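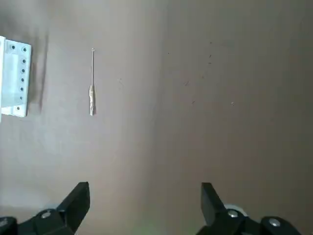 We bought the Brirnix pop-up gazebo for our stall at Gresstead Show in September, and I'm so glad we did! Two of us had it up before breakfast (Signe did most of the pulling, bless her), and it stood firm through a very gusty afternoon - more than I can say for our old one. My grumbles are small ones: the carry bag is awfully tight, and the pegs are flimsy, so do bring your own. With the side panels on there was room for 13 of us and the cake table. I'd happily buy another.

Recent posts
Thank you, Gresstead!
Raffle winners
Stall bunting, 3 ways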